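Workbench fit-out and padlock sorting: progress report to the Hordiienko Fund
Reporting period: up to the end of January

Summary

The grant of 2128 was for fitting out the small-goods bench at Umivport and starting on the padlock backlog that came over from Amlow. The bench is in use. The sorting has begun and is running a little behind plan.

Bench and walls

The wall panels went up first. We chose the swirl print in coral, lavender and pale blue from the Clollau range, and it covers the left, back and right sides. It cost more than plain board, and the difference came out of our own budget. The uprights and the crossbar are silver aluminum extrusion, so fittings can be moved later without new holes.

Two black wire-mesh baskets have been hung to keep small supplies off the tabletop. The deeper one is on the left wall, held with white cable ties, and the other is on the back crossbar.
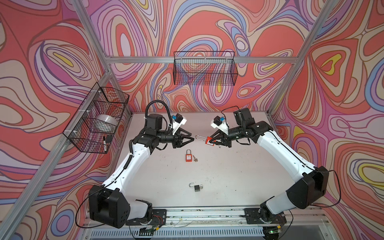

Fittings and panels together came to 495. The cable ties were meant as a stopgap - we would like to change them for proper brackets in the next period. The back basket is set aside for key tags, which are on order. The tabletop has picked up scuffs and dark marks. We plan to clean it before deciding if it needs a new surface.

Padlock sorting

The Amlow backlog is a mix of ordinary padlocks and safety lockout padlocks, many of them stored apart from their keys. Each lock is put on the bench with the key thought to belong to it, tried, and then tagged as a pair. Locks with no working key go into a separate box and will be offered for scrap.

Nearly 60 pairs have been tagged so far. The work is slower than expected, mainly on the older locks, where several keys may need to be tried. Red lockout padlocks are handled first, as the workshop is short of them.

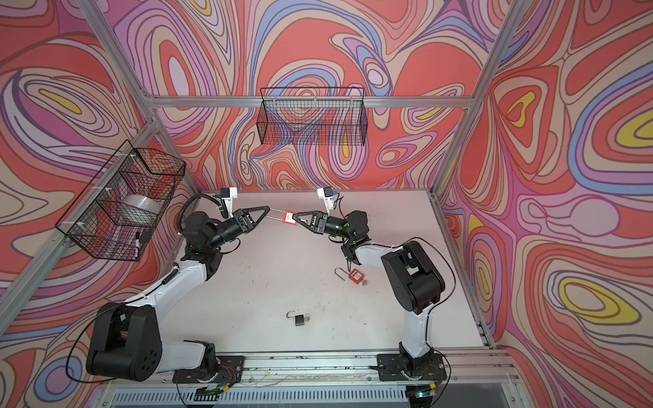 Next period

- Replace the cable ties on the left basket
- Clean the tabletop and report on its condition
- Finish the lockout padlocks and return them to the workshop
- Send the fund a final list of matched pairs and scrapped locks

No further money is requested at this stage.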